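# Divano frames – notes on the set

Wooden picture frames, handled and put down again on a table. Part of the Divano room things list, kept by Etelka Katona. 1,324 entries in all, 419 of them frames. Last tidy-up February 2019.

Names are by border first, then what's inside. Glass counts as glass even if you cant see much for the reflections. 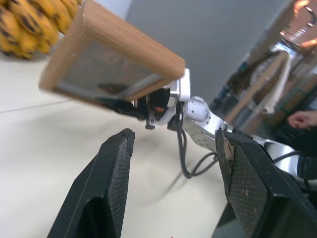 Do empty frames go in with the ones that have a picture?

Same folder, but put "empty" in the notes column so they can be sorted out later.

Known gaps – 11 entries with no border colour. Two listed twice, will fix. Mirrors are seperate, see the Hania list.

Contact: Etelka Katona, Divano | Back to top

2 shares · 2 comments

Géza Vida: is light brown its own colour or just brown?

Etelka Katona: own colour. Plain brown is for the darker ones – will add to the notes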